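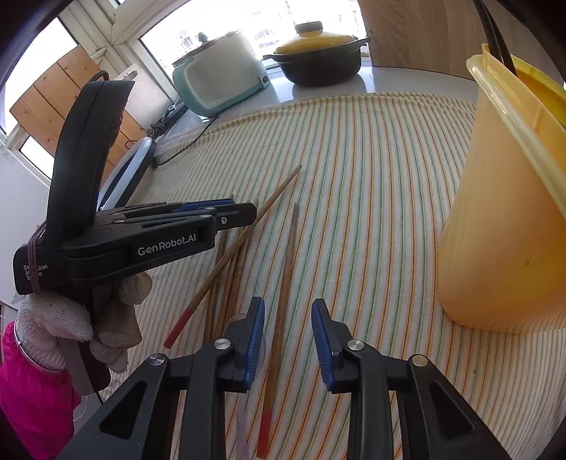

A striped cloth in orange, green and grey-blue.

Presau Film Week: your questions, answered as best we can

Is this the same thing as the Grotura festival?
No. Grotura is up the coast, lasts longer and has a red carpet. We have a doormat. The two share a few films each year and, in one bad November, shared a projector, but the programmes and the tickets are separate. A Grotura pass won't get you in here, however firmly you hold it.

Where do the screenings happen?
There are 2 venues. The Beltrán is the old picture house by the bus station, with a balcony and proper curtains. The Biltwood is the smaller one up the hill and seats 63, or 62 if you value your back and avoid the end of row C. Check your ticket before setting off, as the hill is steeper than it looks on the map.

How do I buy tickets?
Online, or at the Beltrán box office from noon on screening days. The website will ask you to make an account. It will then ask you again. Please keep going, it gives in eventually.

Can I choose my seat?
At the Beltrán, yes. At the Biltwood you sit where you can, and regulars start queueing well before the doors open. Coats may not be used to hold whole rows. One coat, one seat.

What if a film is sold out?
Come anyway and join the returns queue. Unclaimed seats are let go five minutes before the start, and last year almost 200 people got in that way.

Do you show adverts and trailers first?
One short notice about fire exits, one trailer, then the film. If your ticket says 7.30 pm, that's when the lights go down. Latecomers are let in at a suitable pause, and some directors don't believe in pauses.

How does the audience award work?
You get a slip on the way in and tear it at the score you want on the way out. Please tear it once. Slips torn into confetti are counted as spoiled, even when we can guess how you felt.

Do you publish box office figures?
Yes, on the news page after the closing night. We give admissions as well as takings, as half the week is priced so low that the takings look like a typing error. Total admissions last year came to 1,999. We did look behind the curtains for one more.

Are the films subtitled?
Anything not in English has English subtitles. Screenings marked CAP in the programme have captions for English dialogue too.

Can I bring food?
Cold food is fine at both venues. Hot food is not, following a curry.

Is there step-free access?
The Beltrán stalls and foyer are step-free, the balcony isn't. The Biltwood has a ramp at the side door; ring the bell and wait, someone will come down.

Can I get a refund?
Up to noon on the day of the screening, yes. After that we can swap your ticket for another film if there's room. We can't refund you for not liking the ending.

How do I submit a film for next year?
Entries open in spring through the form on the submissions page. Shorts must be under 20 minutes, credits included, and we do time the credits.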